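Keeping a two-arm tabletop cell running: the Zirel cell at Curkside
Speaker notes, Prapai Chantharasri
Slot is 20 minutes plus questions. Skip slides 5 and 11 if the previous talk overruns.

Slide 1. Title
Say name, say site. Thank Cyprian Gajewski for the maintenance log, which most of the numbers come from. Go straight to slide 2.

Slide 2. Scope
The talk covers one cell. Two arms, one table, parallel grippers on both sides, a small set of produce props and two dishes. No control theory, and nothing about the policy that drives it. Anyone who wants that should go to the afternoon session.
What I cover: base alignment, cables, belts, gripper zero, camera check, the reset between runs, and the log.
The cell has 3,634 logged runs. A run begins when the operator confirms the reset and ends when both arms report home. Aborted runs are in the total. Say that clearly, someone asked last time.

Slide 3. Alignment of the bases
Bases are bolted down, table is not. This was the first mistake. For the first months the table was pushed back into place by eye after cleaning, and we spent a long time chasing what looked like calibration drift in the left arm. It was the table.
Current procedure: stop blocks on the floor at the near legs, table pushed up against them, then touch off with each gripper at the near corner on its own side. If the two touch-offs disagree with the stored values, move the table first. Do not edit the stored values. Only Lertchai edits stored values, and he writes down the old ones.
Height is checked at the same time. The feet back off a little when the table is leaned on, and people lean on it.

Slide 4. Cable dressing
Spend time on this one. Cable faults are the largest group in the log by a wide margin, larger than belts and grippers put together.
The arms carry their cables on the outside, in coils, with loops at the joints. A loop that is too short pulls on the connector at full reach. A loop that is too long sags over the table and can sweep a prop, or catches on the table corner when the arm folds back. Both have happened. The second is harder to find, since the arm frees itself and the only trace is a torque spike.
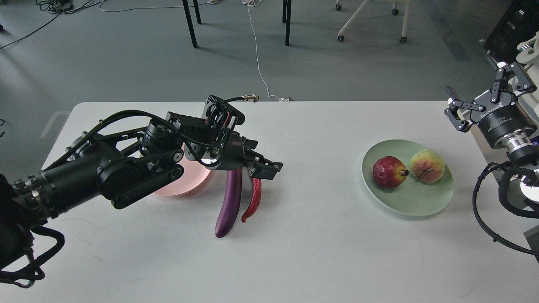

The rule we settled on is to set loop length with the arm at full reach across the table, never at home. Move the arm by hand in the unpowered state, go to the far corner, tie, then fold the arm and look at where the slack goes. If the slack hangs below the gripper, retie one coil higher. Then do the other side. The two sides do not come out the same length and should not be forced to.
Tie wraps are hand tight. Hook-and-loop where the cable has to roll. Cut ends face away from the sheath. We lost a signal line to a cut tie end, and it took most of a shift to find because it only opened when the wrist was rolled.
Anything thin that leaves the gripper gets its own strain relief before it joins the bundle. Tug test on each connector after any cable work. Pull the connector body, never the wire.
Cables on the floor: keep them off the side where the operator's chair rolls. We do not manage this all the time.

Slide 5. (optional) What a cable fault looks like in the log
Show the two traces. The upper one is a clean dropout, the lower one is intermittent. Point out that the intermittent fault repeats at the same joint angle. That is the whole trick. Plot dropouts against joint angle before plotting them against time.

Slide 6. Belts
Some of the belt pulleys are exposed, which makes inspection easy and contamination easy too. Brush, no compressed air. Air drives the dust into the bearing side.
Tension check every 500 runs. We use the deflection method with a spring gauge, same point on the span each time, marked on the side plate with paint pen. Zdzisław Wysocka tried the acoustic method with a phone app and got readings that depended on who was holding the phone, so we dropped it.
After retensioning, run the slow sweep and listen. Then check the bolts on the side plates with the small torque wrench. Witness marks on all of them. A broken witness mark gets a log entry even when the bolt is still tight.
Do not retension and rehome in the same step. Rehome first, record the offset, retension, rehome again. The difference between the two offsets tells you how far the belt had gone.

Slide 7. Gripper zero and pads
Zero is checked at both ends of the stroke. Open fully, close fully on nothing, read the position. If the closed reading has moved, look at the pads before touching the software. A pad that has started to peel reads as a gripper that does not close.
Pads are wiped at the start of each shift with a dry lint-free cloth. If there is residue from the table cleaner, use a damp cloth and wait. We changed table cleaner once, to a product that left a film, and the slender props began to slip. Two weeks of grasp tuning went in the bin when we changed back.
Force limit stays low. Props deform, dishes skid. If a grasp needs more force, the approach angle is usually wrong.

Slide 8. Wrist camera
Check the housing screws and the short cable. Put the check card on the table, read the offset, compare with the card value taped inside the log cover. Over the limit means remount, then recalibrate. Recalibrating on top of a loose mount gives a good number until the next fast move.
Lens wipe only when the check fails. Daily wiping moved the camera more often than dirt degraded it.

Slide 9. Reset between runs
The props go back to the middle, dishes to their sides. Pink on the left, green on the right. The long props lie lengthwise to the table, the round ones beside them, and neither dish is moved closer to make a reach easier.
Position does not have to be exact. Variation is wanted. What has to be right is that no prop is under an arm's return path, and that a hand is never in the work area while the drives are enabled. Operator steps back, confirms, and only then enables.

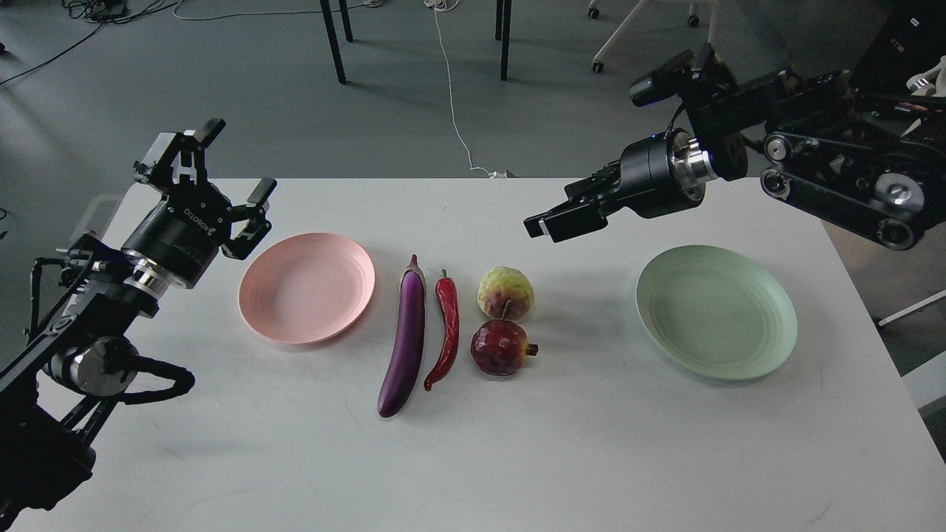

Slide 9: Reset layout with both dishes empty and the props between them.

Read the order out loud, it is on the card next to the stop button as well:
Drives off, lamp checked.
Clear the dishes.
Place the long props, then the round ones.
Check the gripper openings on both sides against the screen.
Step back past the floor tape.
Confirm reset, drives on.
The order came from Czerwiński, where they run a similar table and had the enable step before the gripper check. They moved it after a near miss. We copied the new version.
Resets are the biggest consumer of operator time. Nearly 12 seconds each once the operator is used to it, longer in the first week. I have seen proposals for automated reset, with one arm clearing while the other waits. We tried it for a short period in January. It worked until a round prop rolled, and then someone had to walk in anyway.

Slide 10. Round props and the green dish
Round items are the hard case for this cell. On the table they roll when touched off center. Once one is in the dish, the second has to be released beside it with the fingers lowered over the dish, and the fingers have to open without pushing the neighbor.
Two setup items matter. First is release height. We set it from the dish, measured with the dish in place, and we measure again when a dish is replaced. Second is opening width on release. A full open is the default and it is wrong inside a dish. Limit the opening to what clears the prop, lift, then go to full open.
Also check the dish underside. A dish that rocks changes the release height from one side to the other. 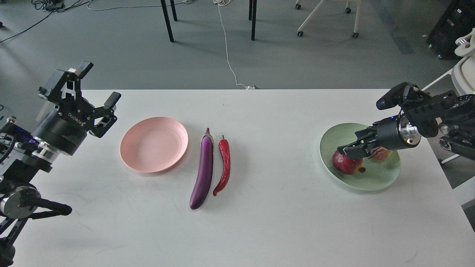

Krystyna Kaczorowski objected at the dry run that limiting the opening hides a bad approach angle, and that she would sooner see the neighbor get bumped and fix the approach. At Danden they leave the full open in place for that reason and treat every bump as an approach fault.
My answer is that both are defensible. With a full open you get more information and more interrupted runs. We are judged on completed runs, so we limit. If the cell was used mainly for tuning I would do it her way. Expect the same question from the floor and give the same answer.

Slide 11. (optional) Spares
On the shelf: pads, one set of belts for each arm, wrist cable, camera cable, tie wraps, props. Not on the shelf: joint modules. The lead time is long, and we accept the downtime.
Props are a consumable. Mark new ones with the date they went in. Surface finish differs between batches, even under the same order number, and shiny ones give the camera trouble under the overhead light.

Slide 12. The log
One line per event. Run number, side, joint or part, what was found, what was done, initials. Free text is limited to one line on purpose. Long entries were not read.
"Checked OK" is a valid entry and must be written. Without it you cannot tell a good check from a missed one.
Lertchai Pongsiri goes through the log at the end of each month and moves intervals up or down. The belt interval has been shortened once. The camera check has been lengthened.

Slide 13. Open items
Table stops wear and need a better material.
Floor cables on the chair side.
No good way yet to detect a peeling pad before it affects the closed reading. Motor current on closing looks promising, data too thin to show.
Left and right arm still have separate checklists. Merge them, keep the side column.

Slide 14. Questions
Leave the reset card on screen. Backup slides are the two dropout traces and the belt offset table. If asked about cost, refer to Cyprian.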